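# Sturkard: a word list of things people call their lunch

Hello! I'm Yatziri Contreras and I've been putting this together in the evenings since September. Sturkard is a plain text list of everyday words for packed lunches, snacks, and the bits of food you eat standing up at the sink. There are 742 entries at the moment. If you grew up saying "bait" or "snap" or "piece" you'll know the sort of thing I mean, and if you grew up saying something odder I would really love to have it.

Last updated 2025-11-07

14 shares | 3 comments

## What's in the folder

There are 2 files. The main one is `words.tsv`, with one entry to a line, and the other is `sources.txt`, where I keep notes on who told me what (first name or nickname only, and only if they said yes). I did have a third file of spellings I wasn't sure about, but it got so muddled that I folded it back into the main list and put a question mark in the last column.

The columns in `words.tsv` go like this:

- `word`: the word as the person said or wrote it
- `also`: other spellings, split by semicolons
- `meaning`: my own short gloss, in everyday English
- `where`: town or county, as loose as the person wanted
- `age`: a broad band, such as "over 60", often blank
- `sure`: `y`, `n` or `?`

It's tab separated, so please don't open it in a spreadsheet and save it back as commas. I did this myself in the first week and every gloss with a comma in it went sideways, including a very long one on pickled onions.

## Where the words came from

Mostly from talking to people! I put a card up in the library, asked on a couple of local message boards, and pestered my family. My mum's side gave me a whole run of words for the end of a loaf, which I argued with myself over for ages (is a crust a snack?) and then let in. Tiburcio Trujillo sent me his late aunt's notebook of kitchen sayings, typed up, and a good chunk of the older entries are hers.

I took nothing from printed dialect dictionaries. They're lovely, and I own a few, but copying them out wouldn't tell anybody much about what people say now, and I didn't want to get into a muddle over permission.

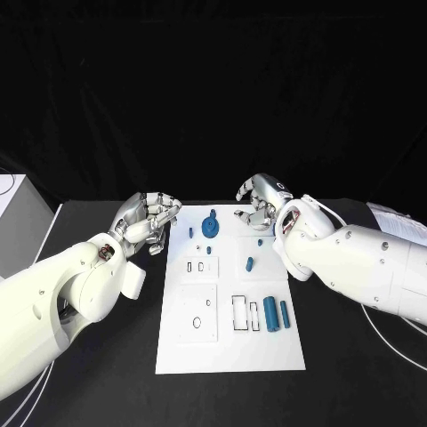
The glosses are all mine, so blame me for them. Where two people gave the same word with different meanings I've made two entries with the same spelling. "Docky" got me a lot of letters on whether it has to be eaten outdoors. I've left both views in and I'm staying out of it.

## Cleaning up

I work in a little text editor with a sorting script I call Pranditz (named after nothing, I just liked the noise of it). It does three things: trims stray spaces, sorts by `word`, and shouts at me if a line hasn't got six columns. It doesn't fix spelling. If someone wrote "jackbit" as one word, then one word it stays, and the two-word version goes under `also`.

Accents are kept and the file is UTF-8. If you see rubbish where a letter should be, try your editor's encoding setting first and then write to me.

## Things that are wrong with it

Quite a few, I'm afraid.

The north of England is far too well covered, as that's where most of my relatives live, and Wales is shamefully thin. There's hardly anything from anyone under twenty. I asked my niece and her friends and they all said "lunch", so that's in there as well, once.

The `where` column is a mess. Some people gave me a village and some gave me "up north", and one person put the name of a ship. I thought about tidying these into regions but I'd have been guessing, so they're as they came.

A few entries are rude. They're marked with an asterisk after the word, and you can strip them out if you're using the list with children.

## Using it

Do what you like with it, as long as you say where you got it and don't put my contributors' nicknames on a tea towel. I've seen it used for a crossword already, which pleased me no end. My sister wants it for a pub quiz and I've told her she has to sit out that round.

If you print it, use landscape. Portrait chops off the `sure` column and then everything looks like gospel.

## What I'd like next

I'm aiming for 2,000 entries, which sounds mad when I write it down, but the post keeps coming. After that I'd like to do a sister list called Sirkance, for words to do with being a bit peckish between meals, and I already have a drawer of slips for it. Recordings would be smashing too, though I haven't the first idea how to store them properly, so advice is very welcome.

To send me a word, add it to the bottom of `words.tsv` and I'll sort it in, or just write it in a comment with the place you heard it. Please leave `sure` blank if you're not certain. I'm still after anything at all from Pembrokeshire, and from anyone who has ever worked nights in a bakery.

3 comments | Leave a comment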